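The Slow Bread of Valentyna Skoryk

A baker who left restaurant kitchens for a 15-seat room explains how she keeps a rye starter steady through the year.

Valentyna Skoryk ran the pastry section at Hikard until January of last year. She left with one notebook and a jar of rye starter. Her bakery, Fiver, opened in a former shoe repair shop and serves one bread, one soup and a short list of things to spread on the bread.

The loaf is 70 percent rye and 30 percent wheat. Skoryk buys both flours from Yatsenko, a mill that grinds to order and prints the grinding date on every sack. She will not use rye less than a week old. Fresher flour, she says, ferments too fast in her room and gives a gummy crumb near the base.

The starter is fed twice a day at equal weights of flour and water. The final dough is wetter than most home bakers would accept. It cannot be shaped by hand in the usual sense. It is scooped into oiled pans, smoothed with a wet scraper and left until the surface shows pinholes.

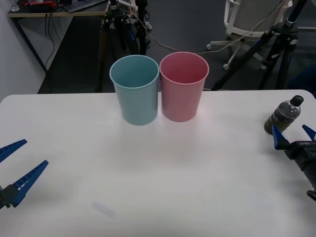 Baking starts at high heat with steam and ends at a much lower setting with the vent open. The loaves then rest for a full day before they are cut. Skoryk regards this rest as part of the bake. The starch is still setting during those hours, and a knife put in early drags wet crumb across the slice.

Her business partner, Zoriana Maksymiv, handles the soup and the accounts. Maksymiv keeps a log of every batch, with flour lot, dough temperature and proofing time. Batch 2364 is marked in red. The oven thermostat failed that night and the whole run was sold as crumbs. Batch 2467 was the first made in the replacement oven, a used Cernent deck model, and needed 7 more minutes than the old one.

The menu changes around the bread. In cold weather the soup is barley and dried mushroom, thickened with stale crusts. In spring it is sorrel with a boiled egg. The spreads are cultured butter, smoked fish and a bean paste with raw garlic.

Skoryk has been asked to add a white loaf. She tested one for a month and dropped it, as it needed oven time at the same hour as the rye. Fiver is open Wednesday through Saturday, from eight until the bread is gone.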